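4. Liability for Breaches of Loyalty and Payment Records

4.1 The problem of proof

A person whose records have been exposed by a retailer must usually show three things: that the retailer owed a duty to protect the records, that it failed in that duty, and that the failure caused a loss. The first two are now seldom contested at length. Most privacy statutes impose a duty of reasonable security, and a breach notice sent to customers will often contain enough detail to establish that the duty was not met. The third element remains the main obstacle to recovery. A customer who learns that a purchase history, a home address and a partial card number have been copied by an unknown party cannot readily say what has been lost, or when the loss will be felt.

Courts have responded in different ways. One line of decisions treats the risk of future misuse as too remote and dismisses the claim at an early stage. A second line allows recovery for money spent on credit monitoring, replacement cards and similar measures, provided that the spending was a sensible response to the breach. A third and smaller group accepts that the loss of control over personal information is itself a harm, for which a modest sum may be awarded without proof of financial damage. The claims examined in this section were brought under a statute of the third kind, although the tribunal relied in part on reasoning drawn from the second.

4.2 The retail claims

The claims arose from the loyalty program operated by Rostosov, a grocery chain, and managed on its behalf by Mutener, a data processor. Members of the program gave their name, address, telephone number and date of birth at enrollment. Each later purchase was added to the member's file at the register. The files were held by Mutener on servers shared with other clients, under a contract that required encryption of all records at rest.

The records were not encrypted. An internal review carried out before the breach had noted this and had recommended that the work be finished within 90 days. Mutener accepted the recommendation in writing. The work was not begun within that period, and no further date was set. The breach was discovered after the deadline had passed, when a former contractor's login was found to have been used to copy member files over several nights.

We obtained the pleadings and written decisions in 34 individual claims arising from this breach. All were heard by the same tribunal under its simplified procedure, and all named both companies as respondents. The claimants were for the most part not represented. In 3 of the claims the tribunal awarded exemplary damages in addition to compensation. The remaining decisions either granted compensation alone or dismissed the claim on grounds unrelated to the question of fault, such as a failure to show that the claimant had been a member of the program at the relevant time.

4.3 Grounds for exemplary damages

The statute permits exemplary damages where a respondent has acted "with knowing disregard for the rights of the person concerned." The tribunal read this phrase as requiring two findings. The respondent must have known of the specific weakness through which the records were exposed, and must have had a fair opportunity to correct it. General awareness that data systems are open to attack was held to be insufficient.

On the first finding, the internal review was decisive. Mutener argued that the review had been prepared for business planning and did not show knowledge on the part of senior management. The tribunal rejected this argument. The written acceptance of the recommendation had been signed at director level, and the tribunal saw no reason to separate the knowledge of the director from that of the company.

On the second finding, the respondents relied on the cost of the work and the difficulty of carrying it out on shared servers. The tribunal accepted that the work was difficult but observed that the period of 90 days had been proposed by Mutener's own staff. A company that sets its own timetable, the tribunal held, cannot afterward describe that timetable as unreasonable without some record of having reconsidered it.

It may be asked why exemplary damages were awarded in so few of the claims, given that the facts bearing on fault were the same in each. The answer lies in the pleadings. The simplified procedure does not allow the tribunal to grant a remedy that has not been requested, and most claimants had used a printed form which made no mention of exemplary damages. The form has a box for "other relief," and the successful claimants had used it. We return to this point in Section 6, where we recommend that the form be revised.

4.4 The position of the retailer

Rostosov argued that it had transferred responsibility for security to its processor and had been given contractual assurances that the records were encrypted. The tribunal held that the duty owed to members could not be transferred by contract. Rostosov was therefore liable for compensation together with Mutener. It was not, however, liable for exemplary damages. There was no evidence that it had received the internal review, and the tribunal declined to find that a failure to ask for such a review amounted to knowing disregard.

This part of the reasoning has been criticized by Güven Polat, who argues that it rewards a retailer for remaining uninformed. On his view, a company that collects records on the scale of a national loyalty program should be treated as knowing whatever a routine audit of its processor would have revealed. The criticism has force. A rule based only on actual knowledge gives the party closest to the customer little reason to inquire. The difficulty with the proposed alternative is that it would bring into the category of knowing disregard a form of conduct that is better described as carelessness, and for which ordinary compensation is already available.

A middle course was taken in the later proceedings against Şimşekoğlu, a pharmacy group whose prescription records were exposed through a supplier. The tribunal there held that a contractual right to audit, if left unused after a clear warning, could support a finding of knowing disregard. The warning in that case was a letter from the supplier reporting repeated failed logins. We regard this approach as sound. It leaves the test of knowledge in place while denying its benefit to a party that has been put on notice and has chosen not to look.

4.5 Purchase data as personal information

The respondents also argued that records of grocery purchases reveal little about the person who made them and should attract only nominal compensation. The tribunal gave this argument limited weight. A single purchase may say almost nothing, but a record kept over months can indicate income, diet, religious observance, the number of people in a household and the state of their health. The ordinary character of each item in the shopping basket does not determine the character of the file.

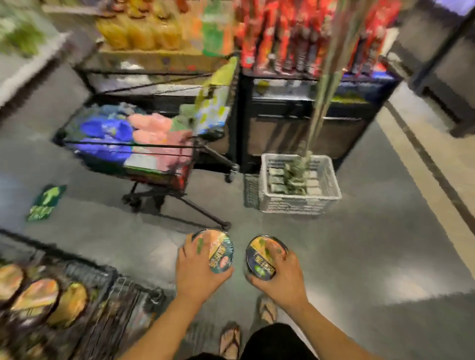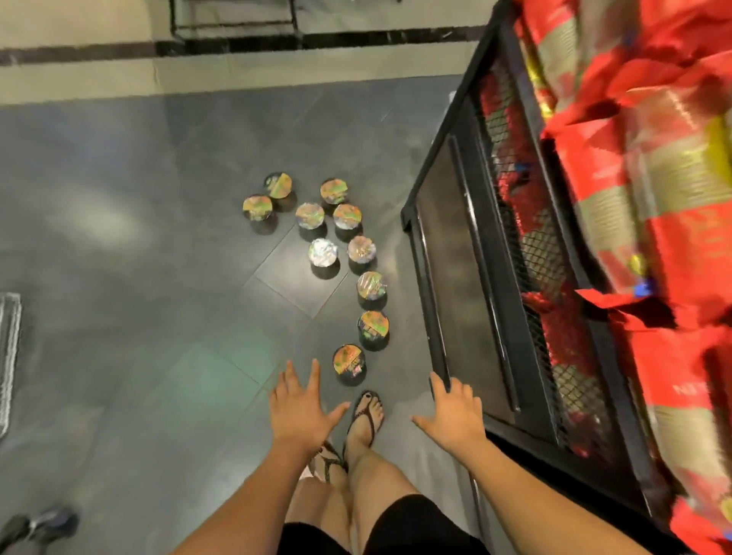

Figure 4. Packaged goods in round containers, handled in a retail setting.

Lastov, July

The authors are grateful to the registry of the tribunal for access to the written decisions. Names of individual claimants have been removed from all quoted material, and claim numbers have been replaced with the letters used in the appendix. The coding sheet applied to the pleadings may be requested from the authors.

The following section considers whether the tribunal's approach can be applied to group proceedings, in which the claimants rely on a common breach but differ in the nature and length of their dealings with the respondent.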